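Plates, mugs and trays: the Lenihan kitchen in October

Home > Gallery > The kitchen

Welcome back to the gallery, and a special hello to anybody who has found us by way of Agata's baking page. The last set was all garden and no indoors, and several of you wrote to ask what had become of the crockery, so October belongs to the kitchen and to the plates in particular, which I could talk about until the kettle boiled dry.

For those who are new, the Lenihan kitchen has never owned a matching set of anything. When we first took the rooms in Ruvlow there were 30 plates in the bottom cupboard, left by the people before us, and everything since has come from car boot sales, from aunties, and from Heriberto Manríquez, who cannot walk past a box marked "china" and has the bad back to show for it. At the last proper count, done one wet afternoon with Isamu calling out and me writing down, we had 265 pieces, saucers included, and I dare say a few have joined us on the quiet.

My own weakness is cream. I like a cream plate with a dark line round the rim, the sort my grandmother kept for Sunday tea, and I like them all the better when they don't quite go together. Leonardo prefers colour and says my end of the cupboard looks like a bowl of porridge. We have agreed to differ, and the reds and the blues get their fair share of the shelves.

Woven tan tray on the grey worktop, with the mug towards the back wall and the dotted red plate in the white basket. Cream plates one on top of the other, as they nearly always are.

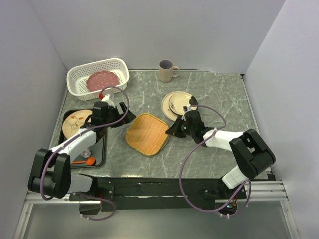 A pile of round plates, mostly cream, with some pale blue showing on the right.

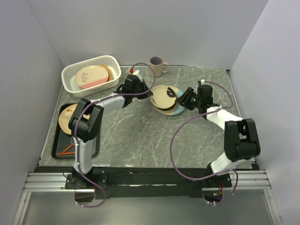 We keep the stacks low on purpose. Isamu once built one so tall that you had to stand on the step to get the top plate off, and I spent the whole of supper listening for the crash. Five to a pile is the house rule now, and I will admit that I'm the one who breaks it, usually when there's a pudding waiting and I want the table clear.

The other rule is that big goes under small, whatever the colours are doing. It does mean you see all sorts of rims peeping out at the sides, and I've grown very fond of that. Eyerusalem Endale, who stayed with us for most of the spring, used to put the plainest plate on top every single time so that laying the table was a little surprise as you worked your way down, and I still do it when I remember.

A few of you asked about trays as well. We use them for carrying things through to the long table and for keeping the small bits together in the cupboard, and I wouldn't be without them. If you're buying one, look for a raised edge! We had a flat one for years and lost 2 good saucers off it in the same week, both going round the same corner by the coat hooks.

Baskets are a more recent enthusiasm. The kind with holes in the base is easy to rinse under the tap, and you can lift a whole batch of odds and ends on to the side in one go, then put it away again when you want to roll out pastry. Agata has taken to keeping her biscuit cutters in hers, and I'm thinking of copying her, although it would mean finding somewhere else for the napkin rings.

Next time it'll be the dresser, if Leonardo has finished with the sandpaper by then, and after that the teapots, which need a page to themselves. Do keep sending your own cupboards in. I've had a lovely batch already and will get them up as soon as I've worked out whose is whose.

Previous gallery: The garden in late summer
Next gallery: The dresser (coming soon)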